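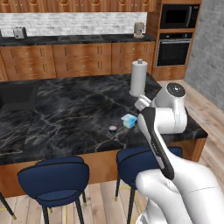
Simulated kitchen with arm at the island worktop. Picture: Voltico

Newsroom > Press releases > Robotics

Products Support Newsroom Careers Contact

Search newsroom Enter keyword Go

Voltico opens remote teaching software to outside users

Putley, 30 May 2018

Voltico has released the first public version of Langate, a program that lets a person teach a robot arm a household task by steering it from a desk. The operator works in a simulated kitchen and moves the arm with a hand controller. Langate records each joint position and the opening of the gripper, and saves the run as a demonstration.

The release comes with 1170 demonstrations recorded at the company's Putley office by four operators. Of these, 279 deal with picking up a small box from a worktop and setting it down elsewhere. Others cover drawers, cupboard doors and the microwave.

"Reaching across an island is harder to teach than it sounds," said Telmo Alcaraz, head of software at Voltico. "The operator has to bring the wrist in over the worktop and keep the elbow clear of the stools. We kept the slow runs in the set as well as the good ones."

Users can also record by hand. In this mode a real arm is held and guided through the motion, and the simulated arm follows it. Hand guiding works at present with the Hirano arm only.

Arsalan Zaidi, who manages the trial programme, said 50 licences would be set aside for colleges and small workshops. Applications close in September.

Langate runs on an ordinary desktop computer with a suitable graphics card. The hand controller is sold separately.

Press enquiries: Voltico press office, Putley.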